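Haltow adds maple countertops to its kitchen line, opens orders in June
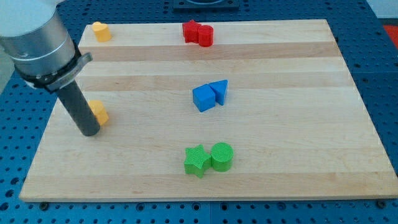

FOSARGATE – Kitchen maker Haltow will start taking orders for solid maple countertops in June. First new top in the Plalturico range since the birch one was dropped. Sold by mail and through the Fosargate showroom.

Tops come in two lengths, 18 inches deep for islands or cut to order for wall runs. Oil finish or bare. Prices start at $212 for the small size and go up to $600 – delivery extra outside the county. The first run is 500 pieces, no date yet for a second.

"People kept asking for a top they can sand down themselves and oil agian," said Krystyna Czarnecka, head of sales at Haltow. "Stone is nice but you cant fix a chip at home on a Sunday. We wanted something a family can look after."

Each order ships with a tin of oil and a care sheet. Sink cutouts on request, allow extra time. Samples free at the showroom counter, small charge by mail.

Trade buyers – ask for the separate price list. Showroom opens at 9 a.m.

Press contact: Krystyna Czarnecka, Haltow, Fosargate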